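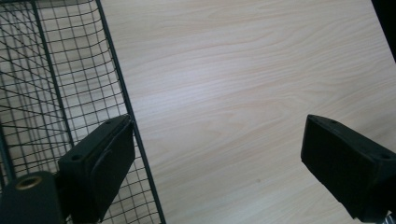
Rimby Reading Room refit: progress to the end of August

Work tables
Delivery from Flondus is complete. The tops are pale with a long wood-grain pattern and replace the painted boards used until spring. Surface condition was checked on arrival and two tops were sent back for chipped corners. Replacements were fitted within the month.

Sorting baskets
The plastic bins have been withdrawn. Each table now carries a black wire mesh basket for returned items. Staff can check the contents from the side without lifting anything. The first type tried, from Dralska, had feet that scratched the test panel, and the order was changed before payment. Felt pads remain under review.

Cataloging
1383 items have been entered, against 299 at the last report. The remaining backlog is about 200, mostly unbound maps from the Pavlović gift, which need flat storage before they can be handled.

Spending
Furniture is within the approved line. The basket change had no net cost. Lighting has not been ordered; the second quote is outstanding.

Next period
Install map drawers. Close the backlog. Agree on a cleaning product for the table tops with the supplier.

Prepared by Panagiotis Trajkovski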